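May 24, 2019

Up at the Losar building before the heat came on, which in May should not be a sentence I have to write. Sat in my coat and read yesterday's log. It said I had collected 87 usable demonstrations and thrown out 28. It did not say that most of the 28 were thrown out because I had been holding the controller upside down after lunch. The log is discreet that way, and I would like to keep it so.

The job, for the benefit of my older self, who will find this notebook in a box and wonder: we are teaching the Wernora policy to get its gripper to a place and do a small thing there, by showing it a great many instances of somebody else doing it. The somebody else is me. I sit at the desk with the controller in my right hand, I look through the wrist camera on the monitor, and I drive a simulated arm through simulated rooms. Everything I do gets written down, so many times a second, and then the learner is fed the lot and told to be more like that. When I took this on I thought of it as engineering. It is closer to being followed around by a small child who repeats everything, including what I say when I bump the desk.

Today's plan was room changes. The policy does fine in the plain white room, where it has spent most of its life, and goes to pieces anywhere else. Two weeks ago it was moved to a room with a different floor and spent the entire trial hovering over a patch of grout. So the room generator has been turned loose. It picks a wall, a floor, a couple of pictures for the walls and a surface to work near, and it picks them with the taste of a man furnishing a motel in the dark. I have had carpet on the ceiling. I have had a kitchen where everything was the same green, counter included, and I lost the counter completely and drove through it.

The first batch of the morning was brick. Brick walls, and brick for the floor too, because the generator draws the two from the same drawer and sees no reason why they shouldn't match. The work surface came up as cracked stone. I did twenty of these. By the sixth I had stopped noticing that the floor was brick, and by the tenth I had opinions on how a brick floor ought to be lit.

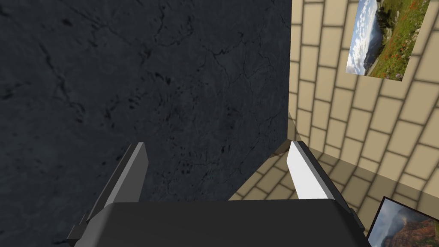 The trouble with a wrist camera is that I am always looking over my own knuckles. I can see the two fingers and whatever lies past them, and that's my whole world. If I swing wide on the approach, the thing I was aiming at leaves the monitor and I am left admiring the wall. A sensible person would back up, find it again, and come in straight. I know this because I wrote the instructions, and the instructions say so in capital letters. What I do, when no one is grading, is wag the arm back and forth until something turns up. The learner has now picked up the wag. It wags beautifully. I watched it this afternoon in a room where the target was dead ahead from the start, and it gave two wags to the left, for luck, before going in.

I raised this in my weekly note to Pereyra, who are paying for it. I called it "an exploratory behavior inherited from the operator." They wrote back asking whether it could be inherited by fewer of the models.

Broke off at eleven for the calibration, which has to be done every time the desk gets moved, and the desk gets moved every time anyone wants the window open. Touch the four corners, hold still, touch them again. The second pass disagreed with the first by enough to matter, so I did a third to break the tie, and it sided with neither. Took the average and wrote "good" in the box. The box is small. I don't know what else they expect a person to fit in there.

Lunch was the rest of the rice.

Afternoon: the clumsy set. This was my own idea and I am stuck with it. The first policy we trained, back in December, had only ever seen clean approaches, and the first time it drifted off course it had no notion of what came next. It had never been shown anybody in trouble. It just kept going, quite calmly, in the wrong direction, like a relative who won't ask at a gas station. So now a share of every batch has to start badly. I put the arm somewhere stupid on purpose, too low, or turned sideways, or nose up against a wall, and then I get it out of there and carry on with the task. Only the getting out is supposed to be kept. The stupid part gets trimmed away before training, so that it learns the recovery and not the habit of needing one.

What I had not counted on is how hard it is to be bad at something in a useful way. My first dozen bad starts were all the same bad start. Too low, drifting left. It appears I have one mistake in me and I make it over and over. I ended up rolling dice for the starting pose. Real dice, from the board game in the break room, with one die for height and one for how far to twist the wrist. It looks terrible if anyone comes in. I have taken to rolling them inside the desk drawer.

Around three the Hovton build came through with the new trimming script, and I ran the morning's brick batch through it to see what it would do. It is supposed to find the moment when the operator has stopped dithering and started working, and cut everything before that. On most of the runs it cut where I would have. On seven of them it cut the whole thing. From its point of view I never started working at all. I replayed those seven, prepared to be offended, and in two of them I think the script has a case.

The other five I put back by hand. There's one in there I'm fond of, where I come in along the wall, overshoot, stop, and then bring the fingers back in one slow curve and get it exactly. It would be a shame to lose that to a threshold. I am aware that it is one run out of thousands and that the learner will average it into soup. I kept it anyway and put a star in the comments field, which nothing reads.

Things I want to fix tomorrow, before I forget them the way I forgot yesterday's:

The fingers should start at different widths. I went back through the week and I begin nearly every run with them wide open, since it feels polite. The policy will decide that wide open is simply what fingers are. Add it to the dice.

Ask whether the pictures on the walls are drawn from a list or are the same handful forever. I keep getting the same sort of scenery, and I've started steering by it. I caught myself using the edge of a frame to line up my turn. If I'm doing it, the learner is doing it too, and the day someone takes the frames down it will be as lost as I am in the supermarket after they move the bread.

Shadows. Everything is lit from one side for a whole batch and then from the other for the next one, when it ought to change run by run. I said this last month. I said it in writing, and then I was the one assigned to do it, and that's where the matter rests.

Speed. My first runs after breakfast are slow and careful, my runs before lunch are quick and a bit reckless, and the ones after four are slow again but without the care. All of it goes into the same pot. I plotted it this evening out of curiosity and you can see lunch on the graph. You can see the afternoon coffee as well, as a little bump. Somewhere inside that model is a faint knowledge of when I am hungry.

I've been asked whether I find the work dull. A cousin asked it at Easter, in the voice people use for asking after a bad knee. It is dull, most of it, in the way that weeding is dull, and I don't mind weeding. There's a stretch in the middle of a long batch when my hand knows what it's doing and I can listen to the radio and think about other things, and the runs from those stretches are always my best ones. I can't put that in the instructions. "Operator should be thinking about something else" would not get past Pereyra.

What does bother me is the evaluation, when I take my hand off and it drives. I ran eight trials before going home. It had the brick room in there, and the stone, with fresh positions for everything, so it couldn't just recite. It got five. On one of the misses it came in too low and drifted left, and I sat there with my face getting hot as though it had told a story about me at a dinner. But then on the sixth trial it came in low again, stopped, lifted, and came back along a slow curve. It was sloppier than mine and it didn't quite get there. The trial counts as a failure and I've marked it as one.

I did watch it again a few times.

Left at half past six. The radiator had come on by then and the room was like a bakery. Someone had been in to move the desk back from the window, so tomorrow starts with the corners. Need to buy rice, and batteries for the controller, the small ones, and return the dice before somebody wants to play.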